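Remote demonstration: what changed in the teaching rig, and what the episodes look like now

From the Plaltside workshop newsletter
October 9, 2025

The teaching rig at Plaltside has moved from hand guiding to remote control for most tasks. Members who booked time on the old setup will find the arm in the same bay, but the procedure is different enough that the previous handout should be thrown away. This item covers the reasons for the change, the new session format and the simulated side of the work, which now takes up more of the timetable than the physical arm does.

Why hand guiding was dropped for tool tasks

Hand guiding means putting the arm into its compliant mode, taking hold of the wrist and moving it through the task while the joint positions are logged. It is quick to learn. A newcomer can record a usable reach in the first session. It also has two faults that kept coming up in the logs.

The first is that the person's hand is in the camera view for most of the recording. A policy trained on those images learns from a view it will never meet again once the person lets go. Masking the hand out helped a little and took a long time.

The second concerns force. When someone pushes the wrist, the external torque estimate contains both the push and whatever the tool is touching, and the two can't be separated afterwards. For placing a block on a shelf this hardly matters. For a hammer, where the load sits well away from the grip, it spoils the recording.

Benedito Figueiredo went through the February recordings and marked every episode where the logged wrist torque could not be explained by the tool alone. He rejected 897 of 3,000. Most of the rejected ones involved long-handled tools, and after that the decision was not difficult.

How a remote session runs

The operator sits at the desk with the Cokar hand controller and two screens. The left screen shows the fixed view, the right one the wrist view. Movement of the controller is mapped to movement of the gripper in the robot's base coordinates, scaled down by default. The scale can be changed on the side dial – please return it to the default when finished, as the setting survives a restart.

A session has four parts:

Warm-up, with logging off. Move to each corner of the permitted volume and back.
Familiarisation, one task, logging off until the operator asks for it.
Recording, with a short pause between episodes for the reset.
Review, in which the operator watches the episodes back and discards the bad ones.

The clutch button freezes the mapping so that the operator can bring the hand back to a comfortable position. Use it often. Episodes in which the operator ran out of reach and twisted the wrist to compensate are easy to spot in review, and they teach the policy to twist for no reason.

Hesitation is a separate matter. Operators tend to stop just before closing the gripper, and a long stop fills the episode with frames in which nothing moves. Trim these in review if they fall at the start or the end. If they fall in the middle, leave them alone and record the episode again. Corrections are welcome. An episode in which the gripper misses, backs off and approaches a second time is worth keeping, provided that the second approach is deliberate.

The simulated rig

The same controller drives the simulated arm. Tài Nghiêm rewrote the bridge over the summer, and the operator now switches between the two by choosing a profile called Matheson (physical) or Sunditer (simulated) at login. The log format is identical in both, apart from a flag in the header.

Simulated episodes are used to check a task before any time is spent on the real arm. They are also used for starts that would be awkward to arrange by hand. The render is kept plain, with a flat grey background and only the objects that belong to the task.

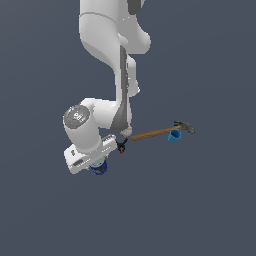

Simulated view from the tool set: arm and gripper with the claw hammer and the blue cup.

Two points on contact. Fingertip friction in the simulator is set higher than on the real gripper, so a grasp near the end of a handle may hold in simulation and slip in the bay. Operators should aim for the grasp they would use on the physical arm. Secondly, there is no force feedback through the controller in either profile. Watch the wrist view during contact, and slow down.

When recording hammer tasks, log the grasp and the movement that follows as one episode. Earlier sets split them, and the join showed up as a jerk in the trained motion. Older split files can still be read, but they are no longer mixed into the training set.

Known problems

The simulated wrist view lags behind the fixed view after a reset. Wait for both to settle before starting.

The clutch state is not written to the log in the physical profile. A fix is being tested.

If the profile is changed without logging out, the scale setting is carried across. Log out first.

Bookings

Physical slots last 3 hours and simulated slots last 4. New operators need one simulated slot, with the review completed, before booking the bay. Discarded episodes do not count against anyone, and they should be given a reason code so that they can be sorted later. The revised handout is in the shared folder under the rig's name, and corrections to it should go to Tài.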